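The Joy of a Small, Odd Table

Home and Making, August 2024

There is a particular pleasure in putting a few things on a table and looking at them properly. I don't mean a shelf styled to within an inch of its life, with a trailing plant and three books chosen for their spines. I mean a cup, a pot, something with a lid, set down where there's space and then nudged about until they start getting along.

I caught the habit in February, on a wet afternoon at Purkwood, the old seed warehouse where Stulline hold their open table days. You pay 3 pounds at the door, hang up your coat and help yourself from the shelves. There are 179 pieces on them at the last stocktake, nearly all bowls, jars, beakers and boxes, and very few of them match. That's the fun of it! You carry a handful over to a table, arrange them, change your mind, put one back and go looking for something fatter or shorter or a good deal more orange.

I had planned to stay for an hour. I was still there when they started stacking the chairs, holding a sugar bowl in each hand and quite unable to choose.

The idea behind the days is very simple. Most of us own plenty of nice things and hardly ever see them, as they live in cupboards, or at the back of the draining board, or under other things. Stulline began by lending out pottery for window displays, and people kept asking to come in and play with it. So the shelves were lowered, the tables were sanded, and the doors were opened to anybody who fancied a go.
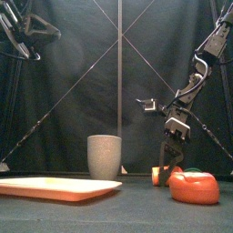

Colour is where I'd tell any beginner to start, and I'd start with orange. It has a cheerful, slightly bossy character and it brings everything near it to life. The trick is to let it come in more than one shape – a short cylinder on its side, say, with its cream-coloured end showing, and a soft, rounded container close by with a top a shade lighter than the rest. Then you want something quiet. A tall grey cup with a speckled, matte surface does the job beautifully, standing a little way off and wider at the rim than at the foot. Add the thinnest sliver of green behind the orange and the whole group wakes up. I have tried the same thing at home with a satsuma, a mustard pot and the cup I keep my pencils in, and it gave me more satisfaction than a new sofa would have.

Height matters as well, though less than people think. A single tall piece is plenty. Put two of the same height together and they look as if they're queuing. If you only have short things, lay one of them down; a cylinder on its side has a completely different manner from a cylinder on its end, lazier and friendlier, and it shows you a face you normally never see.

Surface is the part I was slowest to notice. Shiny glazes throw the light straight back at you, while matte ones seem to drink it in, and speckles are wonderfully forgiving of dust and fingerprints. The Mima range, which takes up a whole bay at Purkwood, is all chalky finishes in the colours of oatcakes and wet pavements. The Medeiros pots on the opposite side are glossy and loud. Pick one of each and they'll have a very good conversation.

If you'd like to try it in your own kitchen, clear a patch of worktop the size of a tea tray and give yourself 15 minutes. Choose 3 things you use every week. Move them closer together than feels natural, then pull one away. Go and put the kettle on, and have another look when you come back. I nearly always find there's one piece too many, and it's usually the one I was proudest of.

My own arrangement has been on the windowsill since spring and changes most mornings – whoever makes the tea is allowed to move one thing. At the moment the mustard pot is out in front, the satsuma has been replaced by a small squash, and the pencils are in a jam jar until I can bear to give them their cup back.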